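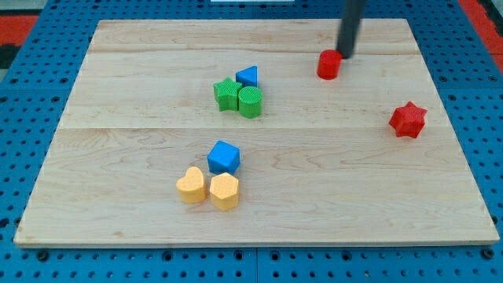 Lamisi Annan

Plorkby Tabletop Robotics Group
Working Practice Meeting, minutes
10/19/18

Present: Salvador Arruda (chair), Vira Bondarchuk, Afonso Nogueira, Lamisi Annan (minutes)
Apologies: Valter Magalhães

1. Minutes of the July meeting

Accepted with one correction. Item 4 should read "stop distance," and not "stop time." Nogueira to correct the master copy.

2. Matters arising

2.1 The speed limit for block pushing is now set in the controller and can no longer be changed from the operator screen. Bondarchuk confirmed this on both cells.

2.2 The Clullano cell still has the old emergency stop label. Carried over.

3. Bench practice for block pushing, draft 3

Arruda went through the draft clause by clause. Only clauses with discussion are recorded.

3.1 Block set. The standard set is eight blocks, two each of red, green, blue and yellow. The shapes differ within each color, so an instruction can name a block by color and shape together. Bondarchuk asked that the written names be fixed, as operators have been using "moon," "pentagon" and "hexagon" loosely in the logs. Agreed. The names are red cylinder, red star, green star, green cylinder, blue triangle, blue cube, yellow heart and yellow hexagon. No other names are to be used in instructions or fault reports.

3.2 Star blocks. The red star has six points and the green star has five. Nogueira noted that spares have been ordered under the wrong number of points. The parts list will give the number of points next to the color.

3.3 Tool height. The tip of the rod must clear the board during all sideways moves. The draft gave a clearance of 3 mm. Nogueira reported that the tip touched the wood in two of 19 trial runs at that setting, both times near a seam between planks. Arruda preferred to keep the figure and require a height check at each seam before the first run. Agreed, with the check to be entered in the run log.

3.4 Contact. The rod pushes from the side only. Pressing down on the top of a block is a fault and ends the run. The operator records the block, the plank (far, middle or front) and the direction of travel.

3.5 Clusters. The draft defined a cluster as blocks "close together." Annan asked for something that can be measured. After discussion: two blocks belong to the same cluster if the gap between them is under 13 mm at the nearest point. A block outside every cluster is logged as isolated. Bondarchuk pointed out that a chain of blocks would then count as one cluster whatever its length. Accepted for now.

3.6 Board edge. A block more than halfway over the edge of the wood is out of play. The run is stopped, the arm is parked and the block is replaced by hand. No hands on the board with the arm enabled. Arruda asked that this sentence be moved to page 1 and set on its own line.

3.7 Fixings. Bolt heads on the blue pegboard are to be checked for tightness at the start of each shift. Homness uses a weekly check. The group saw no grounds to follow that, as our boards are lifted more often.

4. Fault reports

Bondarchuk presented the summary for the Abreu cell. There were 17 reports since July. Most concerned block names and are covered by 3.1. One concerned a run restarted from the operator screen while the gate was open. The interlock has been replaced and tested. Arruda asked for the test sheet to be attached to the report before it is closed.

5. Operator sign-off

New operators must complete three supervised runs before working alone. Nogueira proposed that the supervisor may not be the person who wrote the instruction list for those runs. Agreed.

6. Actions

Nogueira: correct July minutes; issue draft 4 with changes under 3.1 to 3.6.
Bondarchuk: attach interlock test sheet; update parts list.
Magalhães: replace label on Clullano cell.
Annan: revise run log form to include seam check and plank.

7. Any other business

None. Next meeting to be called when draft 4 has been issued.

This site uses cookies to remember your settings and measure traffic. By continuing to browse you agree to their use. Accept | Manage preferences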